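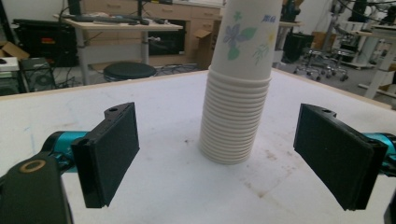 Operators who wrote to us in March said that the gripper sometimes did not let go when they opened their hand, and that they had stopped trusting it with anything thin. Gorel has now finished its investigation and is announcing a free repair for all hand-held gripper tools of the Plustum series.

Last updated: 15 October 2021

The fault is in the finger return. After long use on light objects such as nested paper cups, one finger can stay behind the other by up to 2 millimetres. The tool then closes unevenly, and the operator usually presses harder to correct it. In our tests at the Vlachopoulos site, 358 of 2,000 closing cycles showed this delay. In a few cases the finger came free suddenly — this is the safety matter, as it can pinch the skin of a person who is holding the object with the other hand.

Gorel has received two reports of minor injury. Both operators returned to work the same day.

We ask all customers to do the following:

Stop using the tool if the fingers do not open together.
Do not put oil or grease on the joint. It makes the delay worse.
Keep the free hand away from the finger pads until the repair is done.
Send the serial number to your service centre.

The repair takes one visit and includes a new return spring and new pads. The first 200 tools will be repaired at our Flirnirora workshop, and customers there have already been informed. Recordings made with a faulty tool can still be used for training, but we recommend to check the finger width values before.

Gorel is sorry for the trouble and for the time we needed to find the cause.

Comments

tealfinger: Ours does it only after lunch, when it has been lying closed for an hour. Is it the same fault?

Gorel Service: Yes, most likely. Please send us the serial number.

m_west: We greased it in April. Is the repair still free?

Gorel Service: It is still free.

Related

Plustum: how to check finger width before a session
New opening hours at the Flirnirora workshop
Replacement pads, colour and size guide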